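Review: Studesix Parallel Gripper Kit, Two-Arm Edition

Prepared for the Hawthorne Shared Workshop equipment library
Mar 16, 2026

Summary of findings

The Studesix kit supplies a pair of parallel grippers, mounting plates, a controller board, cabling and a small wrist camera for each arm. It is sold to home builders and shared workshops that already own light robot arms and wish to fit them for tabletop handling. The workshop assembled the kit for its two-arm kitchen bench project and used it over a period of 17 days. The kit is recommended for members with prior assembly experience. It is not recommended as a first project.

Contents and condition on arrival

The kit was received in good order. All parts listed on the packing sheet were present, with the exception of one cable clip, which the supplier replaced on request. Fasteners are bagged by assembly step and labeled clearly. The printed manual is short and relies on line drawings. Members who assembled the left gripper from the manual alone reported difficulty at step 7, where the orientation of the finger carriage is not shown. The online version of the manual contains a corrected drawing and should be used in its place.

Assembly

Assembly of the first gripper occupied one full evening. The second was completed in less than half that time. No special tools are required beyond a set of hex drivers and a small torque screwdriver, neither of which is included. Thread-locking compound should be applied to the finger screws. The manual mentions this only in an appendix, and the screws on the first gripper loosened before the omission was noticed.

The mounting plates fit the workshop's Kananau arms without modification. Members using other arms should confirm the bolt pattern with the supplier before ordering.

Gripping performance

The fingers close evenly and hold their alignment well. Closing force is set in software on a scale that runs to 500, and the default value is too high for household items. The workshop adopted a much lower setting for food models and soft toys and kept it throughout the review period. Tall, soft items are best approached low, at the base, with the wrist camera used to confirm that the fingers are level before they close.

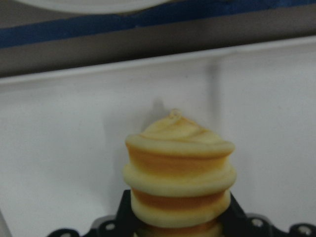
Release is less satisfactory. At low force settings the fingers open with a slight jerk, and light items may be tipped as they are let go. The effect was reduced by slowing the opening speed in the configuration file. The supplier has acknowledged the matter and states that a firmware update is planned for later in March.

The wrist camera is adequate for its purpose. Focus is fixed, and close parts of the fingers appear soft. Images become grainy in dim light, and users should plan for an additional lamp over the bench. The camera cable is somewhat short for arms with a long forearm section.

Use on the bench

The project bench is covered in brown-gray paper and marked out in squares with blue masking tape. This arrangement was chosen for its low cost and can be relaid in an afternoon. It allows an operator to return dishes and food items to agreed starting positions between runs. The tape need not be perfectly straight, but loose scraps should be cleared away before a run begins.

The task set for the two arms was a simple one: dishes and plates at the rack on the left, and food items with their plates and tray on the right. The controller permits each arm to be given its own working area, and this feature performed as documented. The arms may also be run one at a time, a mode that new operators are advised to use first.
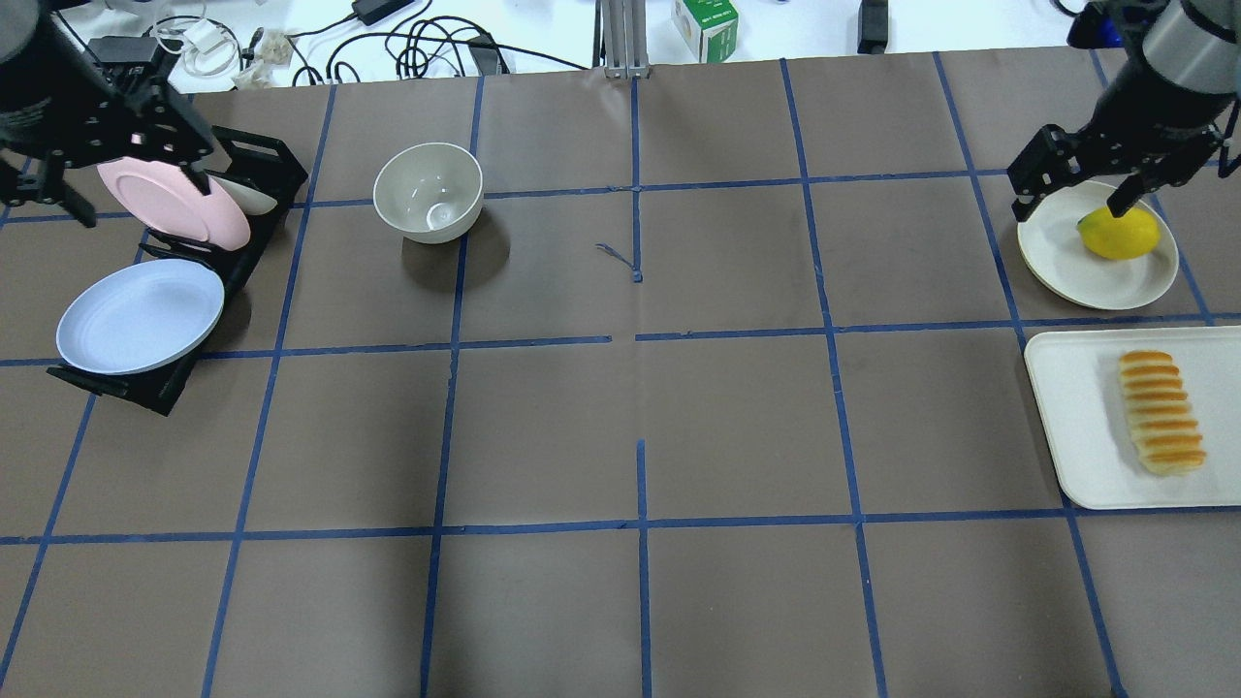
Rounded items require more care than flat-sided ones. The supplied fingers are rigid, and a small error in position is enough to make a round item roll. Wernlow sells a set of soft finger pads that fit the same screw holes. The workshop bought 3 sets and considers them a worthwhile addition, although the adhesive backing must be allowed to cure overnight.

Cable management is the weakest part of the kit. Each gripper has separate power and data lines, and the cameras add their own. The clips supplied are too few and too small. Members should budget for a length of braided sleeve and should secure all lines to the frame before the arms are powered.

Software

The configuration program installs without difficulty and runs acceptably on an older laptop. Settings are kept in a plain text file, which can be copied and shared among members. The calibration routine must be repeated whenever a finger is removed. Error messages are brief and at times unhelpful; a stalled finger and a disconnected cable produce the same code.

Safety

The stop button supplied with the kit cuts power to the grippers only. It does not stop the arms. Any workshop installing this kit should retain the arm maker's own stop button within reach of the operator and should label the two clearly. Hands should be kept clear of the bench while either arm is enabled.

Recommendation

The kit has been added to the equipment library and may be reserved by members who have completed the bench orientation. Borrowers should note the force setting in the logbook when the kit is returned and should report any loose finger screws. The hex drivers are stored separately and must be signed out at the front desk.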